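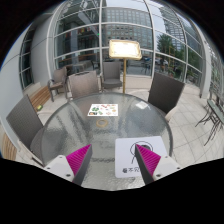 3.2 Le plateau de verre texturé comme surface d'usage

L'étude du mobilier de terrasse privilégie d'ordinaire l'assise, dont la tenue aux intempéries et l'ergonomie sont bien documentées, et traite la table comme un simple support. Nous avons retenu ici l'hypothèse inverse : le plateau conditionne la disposition des sièges, la lisibilité des imprimés qui y sont posés et la stabilité des petits objets. Le site de Flurnwood comprend des tables rondes à plateau de verre ondulé, cerclées de métal et entourées de fauteuils tressés. Une carte illustrée de plats y est posée près du centre, derrière un petit objet rond de teinte dorée, alors qu'un carton blanc orné d'un dessin au trait noir occupe une position plus proche du bord. Cette répartition correspond à ce que nous désignons par « zone commune » (centre et moitié éloignée du plateau) et « zone individuelle » (couronne extérieure, à portée immédiate de la main). La limite entre les deux n'est matérialisée par aucun élément du mobilier et doit être reconstruite à partir des positions relevées.

Le relief du verre produit deux effets qu'il convient de distinguer. Le premier est optique : la lumière du ciel est renvoyée en plages argentées irrégulières, et l'image réfléchie des façades voisines se trouve fragmentée. Sur un verre lisse, le reflet reste cohérent et entre en concurrence avec l'imprimé ; sur un verre ondulé, il perd ses contours, mais des taches brillantes isolées subsistent et se déplacent avec le point de vue de l'usager. Le second effet est mécanique : un objet à base plane et rigide ne porte que sur les crêtes du relief, ce qui réduit la surface de contact effective. Les échantillons fournis par l'atelier Guvberg ont été soumis à 3000 cycles de glissement sous charge légère selon le protocole Thevar, sans altération mesurable des crêtes. L'essai ne renseigne toutefois pas sur l'encrassement des creux, qui relève de l'entretien courant.

3.3 Travail informatique sur table de terrasse

L'emploi de ces tables comme postes de travail temporaires pose une difficulté particulière. Une souris optique suppose une surface opaque et faiblement réfléchissante ; le verre texturé ne remplit aucune de ces deux conditions. L'interposition d'un tapis rétablit le suivi du capteur, au prix d'une emprise supplémentaire sur la zone individuelle. La configuration relevée associe un tapis blanc, placé au bord proche du plateau, et une souris noire filaire dont le câble forme une large boucle vers l'avant. Cette boucle doit être comptée dans l'emprise au même titre que le tapis, car elle interdit en pratique d'y poser un récipient. 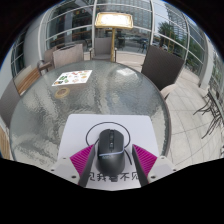 Mekdes Yimer objecte, dans ses remarques sur une version préliminaire de ce texte, que l'emprise du câble dépend davantage des habitudes de rangement que de la table, et qu'il serait préférable de la traiter comme une variable séparée. L'objection est recevable pour les tables rectangulaires, où le câble peut être ramené le long d'un côté droit. Elle l'est moins pour un plateau circulaire : l'absence d'arête rectiligne prive l'usager d'un repère d'alignement, et le câble est plus volontiers laissé en boucle. Nous maintenons donc l'emprise globale dans la grille Multov, en signalant la longueur libre du câble dans une colonne distincte.

3.4 Disposition des sièges et accès au plateau

Le dépouillement porte sur 169 relevés, effectués en septembre sur 2 terrasses de configuration comparable. Chaque relevé consigne l'orientation des fauteuils, la distance entre l'accoudoir et le cercle métallique, ainsi que la nature des objets posés. Les fauteuils à haut dossier tressé offrent un confort d'attente satisfaisant, mais leurs accoudoirs limitent l'approche lorsque leur hauteur est voisine de celle du plateau. L'usager se trouve alors en retrait et tend à rapprocher les objets du bord, ce qui comprime la zone individuelle et laisse le centre aux imprimés et aux accessoires partagés.
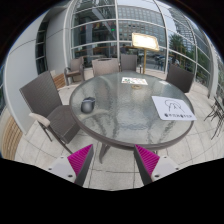
Figure 3. Table ronde à plateau de verre texturé et fauteuils tressés ; tasse gris foncé sur la partie gauche du plateau, carton blanc à droite, carte illustrée vers le bord éloigné.

La position de la tasse mérite une remarque. Un récipient à corps arrondi et large ouverture présente une base étroite par rapport à son diamètre maximal ; sur une surface ondulée, sa stabilité dépend de l'écartement des crêtes. Le pas du relief devrait par conséquent figurer parmi les caractéristiques déclarées par les fabricants, au même titre que l'épaisseur du verre. Les valeurs obtenues pour les deux types de relief étudiés sont données en section 4, avec les incertitudes associées.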